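Search this site
Search
Kinduteo - kitchen noise log, data card

April 23, 2025
By Sølve Bakke

## Summary

Kinduteo is a set of sound level readings taken in home kitchens in Grullberg and Brotholm. Each row is one minute of one session. There are 69 sessions. No audio is kept; the meter writes levels only, so speech can't be recovered from the files.

The set was put together to compare background noise in open-plan and closed kitchens. It has since been used for a range hood study and for a class on time series.

## Files

- `sessions.csv` - one row per session, with kitchen code, floor plan type and meter serial
- `levels.csv` - one row per minute, joined on `session_id`
- `notes.csv` - free text typed by the householder, lightly edited for spelling

Times are local and don't carry an offset. Levels are A-weighted and in decibels. A blank cell means the meter was off. A zero is an error and should be dropped.

## Collection

Householders kept a Sotelo meter on the counter for 40 minutes per session, with the microphone facing the middle of the room. They cooked, or didn't, as they liked. Windows were left however they were found, and the state was written in `window_open`.

Hard counters and splashbacks reflect a good deal of sound. The field `counter_type` takes one of `stone`, `timber`, `laminate` or `other`, and describes the fixed surface only. A cutting board or tea towel on top doesn't change the code.
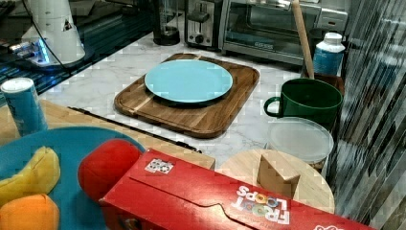

Marble countertop with a wooden board on it; coded `stone`.

Appliance use is taken from the notes and was not measured separately. If a householder wrote "toaster" with no time, the whole session is flagged in `appliance_any` and no minute is flagged in `levels.csv`.

## Known problems

- Two meters read 2 dB high until they were recalibrated in June. Affected rows have `cal_flag = 1`. The values are as recorded - apply the correction yourself.
- Closed kitchens are under-represented in Brotholm.
- Fridge compressors were not logged in the first 5 sessions. Later notes mention them unevenly.
- `kitchen_code` was reassigned once. Use the codes in `sessions.csv` and ignore any that appear in the notes.

## Licence

Free for teaching and research. Please cite the version number in `sessions.csv`. Corrections go to the maintainer by email, with the session number in the subject line.

Comments (3)

tmurray
Is the meter on slow or fast response? Can't find it in sessions.csv.

Sølve Bakke
Slow, for every session. I'll add a column.

planktonic
The join drops rows if your reader turns session_id into a number. Leading zeros. Read it as text and it's fine.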